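Leave the bad ones in
An opinion from the recording side

Since June I have been collecting demonstrations for a learning system at a small workshop in Korholm. My task is simple to describe. I move the robot arms through a small household job, the cameras record, and afterwards I decide if the recording goes into the training set or into the bin. I have 361 recordings of cups and cans from this period, and I want to argue about the bin.

The usual rule, which I also learned when I started, says that an example must be clean. The hand goes straight to the object, closes once, lifts once, puts down once. If the operator hesitates, we delete. If the cup touches its neighbour, we delete. The guide we use at Banton, our project for table tasks, has 4 pages about this, and I agree with maybe half of them.

I understand where the rule comes from. A model copies what it is given, and if you give it a nervous operator you get a nervous robot. In my first weeks I was such an operator. I opened and closed the fingers many times before I dared to touch anything, and the first model we trained did the same. It stood above the cup and opened and closed, like a person who has forgotten the word he wanted to say. We threw away those recordings and it was correct to do it.

But hesitation is one thing and correction is another. When I come to a cup a little too far to the left, see it, move back and come again, I am showing something useful. I am showing what to do when the first try is not good. A model which has seen only perfect approaches has no idea what to do after a bad one. It continues as if all is well, closes on air and carries the air very carefully to the other side of the table.

Our cup task is a good case for this. The cups stand close, one behind the other, and from the wrist camera the nearer ones hide part of the others.

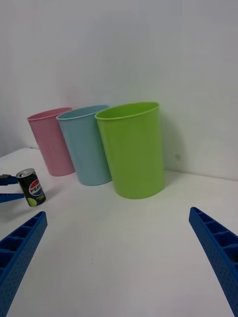 The cup task from the wrist camera: green in front, then light blue, then pink, with a Pepsi can at the left.

From such a view you can judge the green cup well. The pink one is much harder, as its right side is behind the blue. An operator standing beside the table can lean over and look from another side. The wrist camera cannot lean. So the human makes a beautiful straight movement using knowledge which is nowhere in the recording, and then we are surprised that the model cannot repeat it. I think this is the most common dishonesty in our work, and we commit it without any bad intention.

For this reason I now ask for 2 things. The first is that operators work from the camera pictures on the screen and do not look at the table directly. It is slower and nobody likes it, me included. My neck hurts by four in the afternoon. The second is that a recording with a real correction stays in the set, with a label saying where the correction begins and where it ends. The label costs a minute or so. Compared with recording again, this is cheap.

A colleague from Usmani, where they collect for kitchens, told me that I am making an excuse for poor operators. It is a serious objection. If you say to people that mistakes are welcome, some will stop trying, and a data set full of laziness is worse than a small one. I do not have a complete answer. What I do is to watch every recording with a correction 3 times before I accept it, and I still refuse many. A cup knocked over and left lying goes to the bin. A cup nearly missed and then taken properly stays.

There is also the question of the white table. Our wall is white, our table is white, and the objects have strong or at least clear colours. For learning it is comfortable. I do not believe it prepares the arm for a table at Lollelier, the café downstairs, where everything is brown and has crumbs on it. I have asked to record there in the mornings before they open — so far they say they will think about it.

Until then I continue with the cups. I would only ask other teams to write down what they delete, and for which reason. When two groups compare their models they compare what was kept, and the bin is never in the table of results. I would like to read that column first.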